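Budget notes for the second gripper

I said in September that I would write down what the gripper setup costs me, and then I didn't. The plan for this year is done now, so this is it.

I have 1,524 dollars to spend and I want it to last 24 weeks. The first quote came from Plullside and covered one hand-held gripper, a camera mount and a spare set of fingers. Flurnberg was cheaper on the gripper itself but charged separately for every fastener, and shipping took four weeks. I went with Plullside for the gripper and will probably buy small parts from Flurnberg anyway – they sell screws in bags of four, and that is how I use them up.
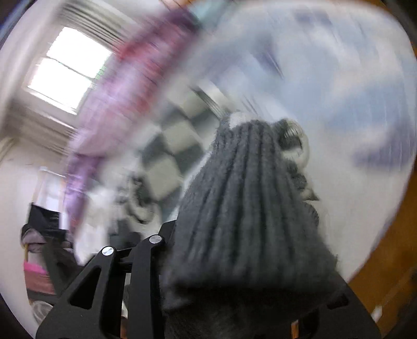
Fingers are the line I got wrong last year. I had priced them as something you buy once, and I should have treated them like printer ink. Soft things are most of what I pick up at home, and a bulky one like the gray ribbed knit, held by its wide base between the two black fingers, asks for a wide opening and an even squeeze. A metal ring on the fabric is one more hard edge to think about. I have put down money for two replacement pairs and will look at it again when the first is gone.

The camera gets nothing this year. I would like a faster one, as quick moves still smear the room into streaks, but slowing my hand down is free and I haven't tried very hard at it yet.

What's left goes to storage and a better charger. The Ní Mhurchú case is the right size but costs too much, so I'm waiting to see if the Bokindale one comes back in stock.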